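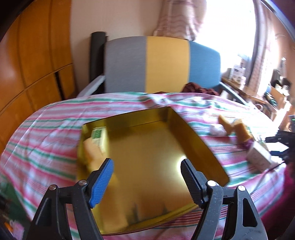

Petites secousses à répétition, faut-il s'inquiéter ?

Bonjour à tous, j'habite Marcombe depuis 13 ans et je n'avais jamais rien senti. Or depuis mars, l'appli Sisari m'a envoyé 247 alertes ! La plupart sont minuscules (magnitude 1 et des poussières), mais il y en a eu 2 que j'ai bien senties, les verres tintaient dans le buffet. Mon beau-frère dit que c'est bon signe, que la faille « se vide » petit à petit. Vous en pensez quoi ? Et je règle l'appli comment pour dormir un peu ?

3 réponses

Réponse 1 -- meilleure réponse
Coucou ! Ton beau-frère n'est pas le seul à le croire, mais non : il faudrait une trentaine de magnitudes 4 pour libérer l'énergie d'une seule magnitude 5, alors avec des 1... Un essaim comme ça s'arrête le plus souvent tout seul, par contre personne ne peut te le garantir. Fixe tes meubles hauts au mur, repère ta vanne de gaz, et dans Sisari mets le seuil à 2,5 (menu Alertes, tout en bas). Moi je suis côté Mikosska et je dors très bien depuis -- enfin, sauf quand le chien ronfle.

Réponse 2
Pareil ici, 19 alertes la semaine dernière. J'ai désinstallé.

Réponse 3
Pense aussi à déclarer les 2 que tu as senties, le formulaire est en ligne et ça sert aux sismologues. Pour le seuil je ne sais pas, j'utilise Chang et le menu est différent.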